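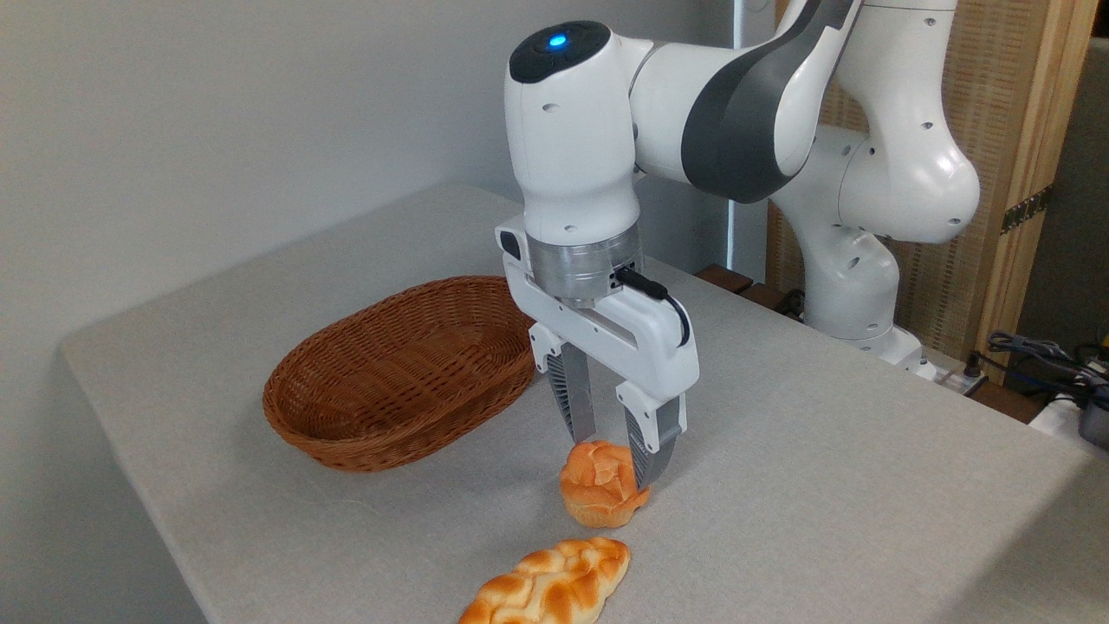
Celebrity gossip about Trernumstead: your questions

Last updated: Jun 28, 2023

Is it true the two leads are engaged?
We doubt it. The story comes from one unnamed "pal" in one magazine, and every other site has copied it since. Neither actor has said a word. A ring on the red carpet may well be borrowed, and jewellers lend them out by the tray at this time of year.

But they were seen at a gala together, weren't they?
So were 112 other guests. The cast was invited as a group and the seating was done by the organisers. Sitting next to a colleague is what people do at work dinners.

Has the show been cancelled?
Skostimov, who make it, say a new series of 6 episodes is being written. They said much the same about Skakamen, and that vanished without so much as a goodbye. Believe it when there's a date for it.

Why do you keep saying "reportedly"?
It means we read it somewhere and couldn't stand it up. If you see the word three times in one article, here or anywhere else, you can probably skip the article.

Did someone really get paid over 2000 pounds for a photo from the set?
That figure was put about by the person selling the photo. Draw your own conclusions. We were offered it too and said no, mostly as it showed the back of a coat.

Is the feud real?
It flares up whenever there's something to promote. The last round began eight days before the Christmas special and was over by Boxing Day. Two people may well dislike each other, but the timing is very handy.

What about the Jakab perfume advert?
That one is real, the advert has been on television. Whether anybody involved wears the stuff is another matter.

Will you take a story down if it's wrong?
Yes, and we leave a note saying what we got wrong. Plenty of sites quietly change the headline and hope you didn't notice.

Can I send you a tip?
You can. Tell us how you know. "My cousin works in telly" won't get you very far, and we don't pay.

Do you print stories about the actors' children?
No.

Contact us | Copyright 2023, all rights reserved | Back to top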